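# Royal Baby Names and the Local Register: Project Report

Kurniawati Ngau, Media and Society module

## What we set out to do

The project looked at whether parents in Lundham follow the names chosen by royal families. Newspapers often say that a royal birth "sets off a craze" for a name, and we wanted to test that on one town. My part was the register work and the interviews. The other half of the group read the press coverage, and their section is handed in separately.

## Sources

The parish office at Lundham let us use its baptism books, which were typed up a few years ago. I went through 1448 entries. Baptisms are not the same as births, and plenty of families in the town never have one, so the figures say more about churchgoing parents than about everyone. I also placed a notice in the Lodanow, the free paper, asking for parents willing to talk about how they picked a name. We had 20 replies and interviewed all of them, mostly by phone.

For the press side we had a shared folder of roughly 3000 words of cuttings, mainly front pages and the columns guessing at names beforehand.

## Method

I marked each entry where the first name matched one given to a royal baby in the five years before. Middle names were left out. Spelling variants were counted together, which caused some argument in the group over whether a short form should count as the same name as the long one. We decided it should not, as the families we spoke to saw them as different names. 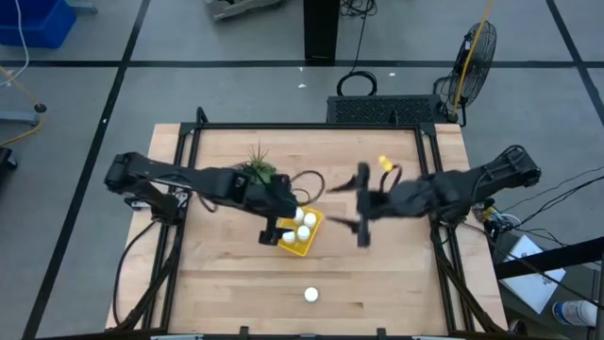
Herrera disagreed with leaving out middle names, and said in the group meeting that this was exactly where people put a royal name if they were shy of using it first. I think the point is fair. The books only give middle names from the third volume on, so we could not have compared the early years with the later ones.

## Findings

Most of the matching names were already common in the town before the royal birth. There was no sudden jump after any of the announcements. One girl's name did rise slowly, but it had started rising two years earlier, and it is also the name of a singer.

The interviews were more mixed. Several parents said they had gone off a name once it was announced. One mother had kept hers a secret for months and was annoyed to hear it read out on the radio on a Saturday morning. She used it anyway. Two fathers said the name came from a grandparent and that they were tired of being asked about the palace.

Only one couple said they had chosen a name after reading about a royal baby. They liked the photographs of the christening and thought the name sounded friendly.

## Problems

The phone interviews were too short. I asked "where did the name come from?" first, and people tended to give one answer and stop. Prornum, the program we used to sort the entries, dropped accents from names, and I had to put these back by hand.

The notice also asked about "royal names" in its heading, so those who replied probably had an opinion on the subject already. A plainer heading would have been better.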